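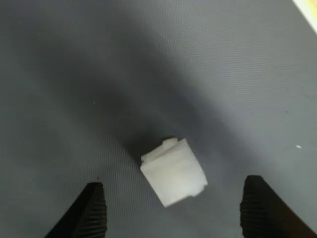 Getting a small white cube to look clean at the corners?

Posted by grostside_kev, 13 March 2018

Hi all, I make little blocks for a puzzle set my niece wants (plain white, matte, no paint) and I cannot get the corners right. One corner always ends up stepped, like a layer slid over a bit, and then there's a little notch in an edge somewhere else. I've tried casting them in plaster and carving them out of foam and I get ugly edges both ways. I have 43 to make, so I'd really like to stop wrecking them! Is there a trick, or do I just sand until I lose my mind?

Fotini Rallis

Ooh, I've been there. For plaster, don't pull it out of the mold the same day. I leave mine overnight, then two more days on a rack before I touch a corner. Sand with the paper flat on the table and move the block, never the paper over the block, or you'll round everything off. A notch you can fill with a dab of fresh plaster on a damp brush (wet the old plaster first or the patch pops right out). The stepped corner sounds like your mold halves are shifting. Two fat rubber bands fixed that for me, one each way around.

etine_dad

just use wood

zaltholm_crafts

Fotini's right about the mold. With foam it's a different problem, usually a dull blade. I snap off a fresh bit every few blocks and cut in one long stroke with no sawing. If you have to sand foam, go very fine and very light, and blow the dust off as you go. Also, are they going to be handled a lot? Bare plaster gets chalk on everything and the corners chip if you so much as look at them, so I'd do a coat of matte sealer and make a few spares.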